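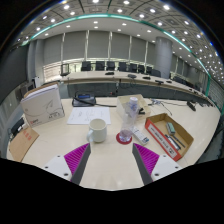 Ticket 3100 – Nanel hand-held gripper, unit 7
Opened: Saturday, September 21, 2019
Status: monitoring
Priority: normal

Fault as reported
Bottles turn in the grip when the tool is tilted. Mugs held by the body are not affected. Logged width at full close reads 1.6 mm with nothing between the pads. Expected value is zero.

Checks
1. Firmware and logger restarted. No change in the reading.
2. Finger ribs looked over under a lamp, both sides. No splits. Pads wiped with a damp cloth and left to dry.
3. Screws on both mounting plates tried with the hex key. Two on the right plate took nearly a quarter turn. Left plate tight.
4. Fingers closed slowly by hand. Right tip arrives low and the pads meet at the bottom edge first.
5. Carriage moved end to end, power off. Slight drag near the closed end, same in both directions.

Cause
Right plate had shifted on its seat, so the pads were no longer parallel. The zero offset had been stored in January with the plate in its old position and did not match. The drag is separate – old grease on the rail.

Work done
Right plate taken off, seat cleaned, plate refitted against the stop. Screws done up in a cross pattern with the Brevis driver on setting 11. Rail wiped and regreased. Zero offset cleared and stored again with the pads just touching. Width at full close now reads 0.0 on repeat closes.

Grip test to Choi procedure, plastic bottle, lower half, tool upright and then tilted each way. 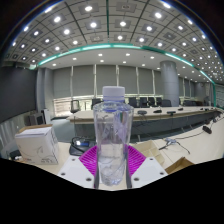
Unit 7, grip on lower half of bottle, tool upright.

Result: no turning seen upright or at either tilt. Repeated with the mug, no fault.

Notes
Do not store a new zero with the trigger held hard. The ribs flex and the offset comes out wrong – this has caught us on other units.
Spare finger pair requested from Wostava, not urgent. Current pair stays on.

Next action
Recheck plate screws after 1600 cycles. If they have moved again, fit new screws and reopen under this number.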